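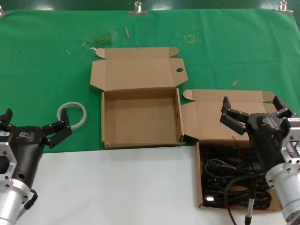
Ticket 726: Box task episodes failing the end check when the lid is clearly shut
Opened by: Colleen MacLeod
Assigned to: Andor Bodnár
Project: Khương (cable packing, two arms)
Recorder: Maline
Checker: Irkard
Opened: January 9, 2024
Status: Resolved, one follow-up open

What's happening

Hi Andor! First, the good news: recording on the cable packing task is going really well. The operators have found their rhythm, the coils are going in neatly, and I think this will be the best set we've sent to Vekero so far.

The bad news is that Irkard is throwing out episodes I'd be proud to keep. I did a block of 25 this morning and 6 came back as "final state: box open". I've watched all 6 from start to finish in Maline. The cable is in, the lid is down, the tuck flaps are tucked and the arms have backed off. They're lovely episodes and I want them back!

What I've tried so far:

Re-ran the checker on the same files. Same 6 fail, same message.
Restarted the recorder and did a couple of new episodes. One passed, one failed.
Asked the operator to press the lid down a second time at the end. No change, and it adds a clumsy extra move I don't want the model to learn.
Changed from the white flat cable to the black bundle. Fails with either one.

Happy to record anything you need. The cell is free for the rest of the afternoon.

Reply from Andor Bodnár

Thanks Colleen, this is a great report, and the list of what you tried saved me a pile of time. A failure that repeats on the same files is my favourite kind.

Could you send me the end frames with the overlay turned on? In Maline it's View, then Checker overlay, then tick "Show all boxes found". By default it only draws the one it's most sure of. I'd like the wrist cameras as well as the head camera, because the end check looks at all of them and takes the most confident answer.

Reply from Colleen MacLeod

Oh, this is fun. With "show all" ticked, the head camera looks perfect on every failed episode: one closed box, high confidence, no fuss. On the wrist cameras the checker draws a second outline way up the picture. It's found the open cardboard box on the floor behind the table! It's calling that one the target and marking it open. Fair enough, it is open.

Then I went looking at where the arms were at the end. On the failed episodes the wrist is tipped up when the operator lets go, so the camera looks across the cloth and out into the room. On the ones that pass, the wrist is pointing more down at the table and the floor box isn't in view.

I grabbed a view from the wrist with the cardboard opened out, so you can see how much of the room comes in at that angle.
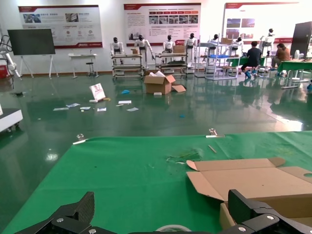 Wrist camera, box opened flat on the cloth, floor box in view past the clips.

Reply from Andor Bodnár

Beautiful, that's it exactly. You've pretty much solved your own ticket.

Here's why it slips through. The checker has a "work area" step that's meant to ignore anything off the table. It was set up from the head camera, where the cloth fills most of the picture, and it works by finding the green. From the wrist, the cloth is green and so is the floor, and the floor is shiny enough that the brightness changes from patch to patch. The step sees one big green region with a box in it and says great, there's my box.

I tried three things on your files:

1. Narrowing the green range. It helped on some files, then dropped the near corner of the cloth on others wherever there was a crease. I wouldn't use this.

2. A fixed mask over the top half of the wrist picture. Fine while the arm is still, useless when it moves, and these cameras never stop moving. It also hid a real lid on one episode. No good.

3. Finding the far edge of the cloth from the metal clips and ignoring what's beyond it. I really like this one! The clips are easy to pick out, and they don't move during an episode. It does need two of them in view to draw a line, though, and when the gripper covers one it has nothing to work with.

Could you get me another wrist view with two or more clips showing and the cardboard somewhere different on the cloth? I'd like to be sure that the line comes from the clips and isn't leaning on where the box happens to be.

Reply from Colleen MacLeod

Done! Cardboard is over on the left in this one, and there are three clips for you to play with. The big one on the right side of the cloth sits at a different angle from the other two, so that should be a good test. I left the little wood sticks where they were, as they've been on the cloth in other recordings too.

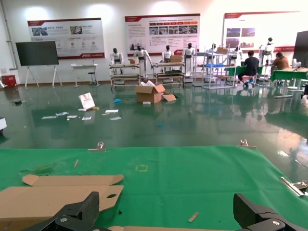 Fix applied

Andor here, writing this up for whoever runs into it next.

The clip line came out properly on Colleen's new view using the pair on the far edge. The clamp on the right side pulled the line off when I let it vote, so clips now have to sit along the same edge to count. Good catch from a test view I only asked for on a hunch.

Even so, I didn't want the end check to hang on clips alone. What's now switched on for Khương:

The final lid state is read from the head camera only.
Wrist cameras are still used for grasp checks, where they're much better than the head camera.
If the head camera can't see the lid (arm in the way, usually), the episode goes to a person for review and is no longer failed automatically.
The clip line is running in the background and writing to the log. It doesn't decide anything yet.

Re-ran the block of 25. All pass, including Colleen's 6.

Notes for operators

Please don't change how you finish an episode because of this ticket. A tipped-up wrist is fine. We want natural endings, and variety there is good for the model.

Please stop doing the second press on the lid if you'd picked that up. The 2 episodes that have it are tagged "extra press" and will stay out of the set.

Cardboard on the floor is OK to leave for now. I'd like some episodes with it and some without, so the clip line gets tested on both.

Reply from Colleen MacLeod

Confirmed at my end, everything from this afternoon went straight through. I also checked a handful of older rejects from the same task and found more good ones hiding in there, so I'm going back through the whole folder tomorrow. Really pleased with this, thank you!

Can the overlay show all boxes by default? I'd have spotted it in a minute.

Reply from Andor Bodnár

Yes, and it should have been that way from the start. Opened as a follow-up against Maline. Closing this one, but send me the list of older rejects when you have it and I'll re-run them together.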